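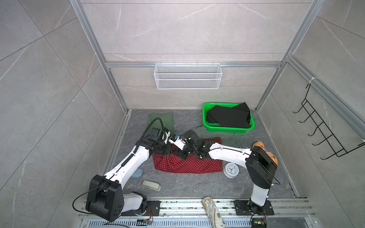
Figure 1. Both grippers at the red polka-dot cloth. The basket is at the right rear.

Section 3: Comparing Grippers on Cloth

Applies to: Tunow two-arm cell with the Sfakianakis controller
Grippers covered: Nilel parallel gripper, Omia parallel gripper
Revised 8 April 2020

This section explains how to run the same cloth-handling task with two different grippers and record the results so they can be compared. You should already have mounted the arms and finished joint calibration. If you have not, go back to the installation section before you continue.

The task is to pick up a piece of cloth from the floor of the cell and put it in the basket. It is harder than it sounds. Cloth folds over on itself, slides under the fingers and hangs on to the fingertip after the gripper opens. Those are the differences between grippers that this procedure is meant to bring out.

CAUTION: Keep hands and loose sleeves out of the cell whenever the controller is in Run mode. The arms share the middle of the work area and can start moving without a sound.

CAUTION: Never change fingertips with the gripper powered. Use Service mode and wait for the controller to report that the gripper is released.

Before you start

You will need:

- One Nilel gripper and one Omia gripper, with the fingertips that came with them
- The hex key from the arm kit
- A plastic basket with open sides
- Pieces of cloth of different weights
- A few hard objects to leave on the floor of the cell
- The trial log sheet, printed or open on a separate computer

Wipe down the floor of the cell. Lint and small scraps do not stop a trial, but they show up in the wrist camera view and can be picked up between the fingers.

Check the cables on both arms. Each gripper cable needs enough slack to let the wrist turn all the way in both directions. A cable that is too short will pull the wrist off target near the end of its travel, and the error looks exactly like a bad calibration.

Setting up the cell

1. Put the controller in Service mode.

2. Fit the first gripper to the right arm. Tighten the bolts in a cross pattern and plug in the gripper cable.

3. Leave the left arm as it is. For this comparison, the left arm holds or spreads the cloth and uses the same gripper in every trial.

4. Place the basket toward the back of the floor, right of center. The right gripper must be able to reach the near rim without the elbow going fully straight.

5. Jog the right gripper to the front edge of the basket and save the position as DROP_EDGE.

6. Jog to a point above the middle of the basket and save it as DROP_CENTER.

7. Mark the basket position on the floor with tape.

8. Place the hard objects. Leave a clear path between the cloth and the basket, but do not clear the whole floor. A clock, a remote control and a sponge work well. So does a soft toy.

9. Return both arms to Home and switch to Run mode.

Note: The basket is not fastened down. If a gripper pushes it off the tape during a trial, finish the trial, write "basket moved" on the log sheet, and put it back before the next one.

Gripper settings

Enter these values for both grippers. Do not tune one gripper and leave the other at its default settings.

Speed: 40 percent
Close delay: 600 ms
Contact stop: On
Release mode: Full open

The close delay is the wait between reaching the pick point and closing the fingers. A shorter delay will work on stiff cloth, but the arm may still be settling when the fingers close, and thin cloth will be pinched off center.

Closing force has no common scale between the two grippers. Set it by hand, as follows:

1. Lay a single layer of the lightest cloth on the floor.

2. Start at the lowest force setting and pick up the cloth.

3. Raise the force one step at a time until the cloth stays in the fingers when you tug it gently. Put the arm in Hold before you reach in.

4. Write down the setting and use it for all trials with that gripper.

Setting the approach height

Set the approach height again each time you change grippers, even if the fingertips look alike. The controller measures from the wrist flange and has no way of knowing how long the fingers are. Lower the gripper over bare floor until the fingertips just touch, save this point as FLOOR, and let the controller work out the rest.
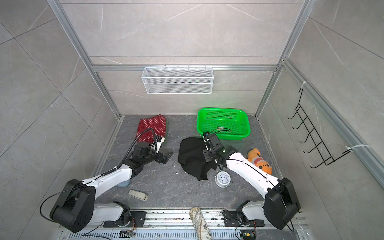
The approach path matters as much as the approach height. A path that comes straight down is the simplest to set up and should be your first choice. If you use an angled path, look at what stands near the cloth before you save it. With the black cloth in the middle of the floor, the basket sits directly behind it and the white clock is on its side just below it, so an approach that sweeps in low from the front could hit the clock, and one that overshoots could hit the basket. Either raise the path or move the start point to one side. Save the path under a name that includes the gripper, such as NILEL_DOWN or OMIA_DOWN, so the two sets do not get mixed.

Note: Changing the path between grippers is allowed if a gripper cannot reach the cloth any other way. Write the change on the log sheet. Results from different paths should be listed separately.

Running the trials

Run 12 trials with each gripper. Use the same cloths in the same order for both.

1. Drop the cloth onto the middle of the floor from above the work area. Do not smooth it out or shape it.

2. Close the cell guard, if yours has one, and step back.

3. Start the trial from the controller. The wrist cameras begin recording at the same time.

4. Guide the right gripper to a raised fold. If there is no raised fold, use the left arm to hold one part of the cloth and pull the other part gently with the right.

5. Close the gripper and lift. Wait for the cloth to stop swinging.

6. Move to DROP_CENTER and open the gripper fully.

7. If part of the cloth hangs over the rim, move to DROP_EDGE and push it in. This counts as an assist. Mark it in the assist column.

8. Return to Home and stop the trial.

9. Put the controller in Hold before you remove the cloth from the basket.

If the cloth slips out before it reaches the basket, try once more from where it fell. If it slips again, stop the trial and mark it as a drop.

CAUTION: The two grippers can meet over the cloth. When both arms are working on the same piece, move one at a time. The controller checks for contact between the arm links but does not check the fingertips.

Loading the basket with more than one piece

The single-piece trials do not show how a gripper behaves when the basket is nearly full. Add a loading trial at the end of each set.

1. Lay all the pieces on the floor. They may overlap.

2. Pick them up one by one and place them in the basket. Leave the heaviest until last.

3. After the last piece is placed, press down once at the front edge with closed fingers.

4. Open the gripper slowly and lift it straight up.

Watch the fingertips during step 4. A fingertip with a sharp edge or an open screw hole may catch on the cloth or on the openings in the side of the basket. If it catches, stop and go to Hold. Do not try to shake it loose with the arm. 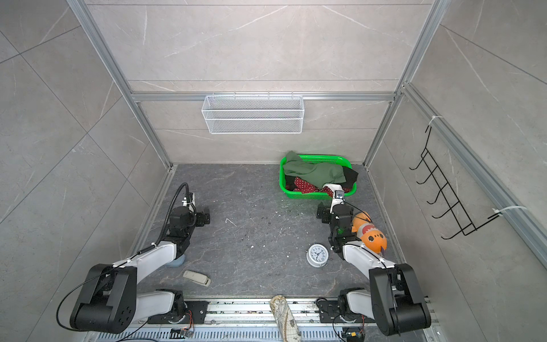 Figure 2. Right gripper at the front edge of the loaded basket. The green piece is on top, with the polka-dot cloth below it and black cloth at the right end.

Changing to the second gripper

1. Send both arms to Home and switch to Service mode.

2. Wait for the gripper release message, then unplug the cable.

3. Remove the gripper and clean any lint from the flange.

4. Fit the second gripper and plug in the cable.

5. Choose the matching profile in the controller. The Nilel and Omia profiles use different finger travel, and the wrong profile can drive the fingers into their stops.

6. Set FLOOR, DROP_EDGE and DROP_CENTER again.

7. Set the closing force using the lightest cloth.

8. Return the basket and the hard objects to where they were.

Allow around 3 hours for both sets, including the change.

Filling in the log sheet

Fill in one row for each trial as soon as it ends. The columns are gripper, cloth, result, assist and remarks. Use these words in the result column:

Placed: The whole piece is in the basket.
Partial: Part of the piece is over the rim after one assist.
Drop: The piece fell twice before reaching the basket.
Catch: The piece stayed on the fingertip after full open.
Stopped: You ended the trial for some other reason. Give the reason under remarks.

Do not delete stopped trials. Run a replacement and keep both rows.

Common problems

Gripper closes on nothing
The FLOOR point is too high, or it was carried over from the other gripper. Set it again.

Gripper presses hard into the floor
Contact stop is off, or the wrong profile is loaded. Go to Hold, jog the arm up, and check both settings.

Cloth slips out during the move to the basket
Check that the fingers closed on a fold and did not just brush the surface. If the grip looked good in the wrist camera view, leave the force where it is and record the drop. Raising the force partway through a set makes the earlier rows useless.

Wrist camera view is blocked
A large piece of cloth can cover the lens during a lift. Use the fixed camera view until the cloth is released.

Arm stops near the basket with a reach warning
The basket is too far back. Move it toward the rail, tape the new position, and save both drop points again. Trials done with the old position should be repeated.

Small module at the arm base shows no power
Switch off the cell, check that the plug is fully seated, and switch on again. If there is still no power, see the wiring section.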